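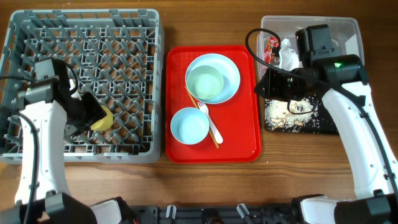 Vol. 3, No. 3 | February 10, 2019

Clearing by tray

Most of the time lost in washing up after a small meal goes into walking. Plates travel from table to sink, scraps from sink to bin, and clean pieces back across the kitchen to wherever the rack happens to fit. The layout tested by the Sumanora kitchen workshop in January puts all of it on one surface: rack at left, tray in the centre, scrap bin at right.

The tray does most of the work. A raised rim keeps chopsticks and forks from rolling off, and a strong colour such as red makes pale blue dishes easy to find. Bowls can ride on plates for the trip from the table, but should come apart before scraping. Cutlery lies flat beside them.

Scraps go first. Rice is the usual nuisance, as dried grains hold to a glaze and collect in the sink strainer. A clear bin shows how full it is and whether a fork has gone in with the napkins. Snack wrappers and food waste are best sorted at this stage if the local council collects organics separately. A dark liner tray at the bottom lifts out for rinsing.

Racks vary more than their prices suggest. The square crate type, with angled pegs in a diamond grid, accepts plates on either diagonal and holds bowls tilted so the foot ring drains. Low walls give easier access from the side. Check peg spacing against the thickest plate in the cupboard before buying. Crates without a drip tray need a towel underneath on a wooden top.

Titton lists its grey crate with a load rating of 3 kg. The Boutros version is deeper and suits mugs. Ralell sells pegs as spare parts, minimum order 800, a quantity of interest mainly to caterers.

Sponges should not be stored among the pegs overnight.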